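Gripper stops closing partway, no fault code
Forum: Hands and end effectors

Trotham
Posted Thu 31 July
Black multi-fingered hand on a white arm, tabletop pick work. Since last week the hand stops closing partway through a grasp and the controller says everything is fine. No fault code, no overcurrent. The arm then lifts as if it had the part. I logged 436 grasps and 8 of them did this. Two ended with a drop from full height.

Already swapped the power supply and reloaded the firmware. Same thing. The task is a mix of toy food and dishes, and the red bottle is the worst of them.
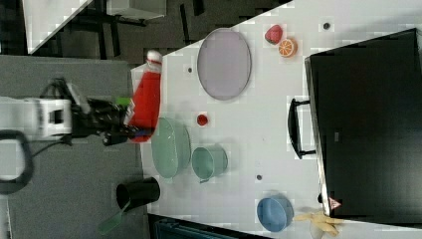

Haruna
I would look at the cable before anything else. If the hand loses comms for a moment, some controllers hold the last good position and report it as current. You get no fault and a hand that quit halfway. Does it happen more at certain wrist angles?

Trotham
Hard to say. 6 of the 8 were with the wrist turned well over, but I turn it over a lot for the bottle.

Flara
Don't agree it's the cable. A bad cable throws timeouts sooner or later. My guess is a finger joint heating up and the driver cutting torque quietly. Let it rest an hour and run it again.

Haruna
Only if the timeout is set short enough. Ours was set so long it never tripped – we ran a broken connector for over a month.

Ladi Yusuf
Whatever the cause, the arm should not lift on a commanded position. Check measured finger position before the lift and stop if it's off. And keep people out of reach until that is in.

Trotham
Fair. Added the check today. Timeout was at the default, will shorten it and report back.

Flara
Log the joint temps too while you're at it.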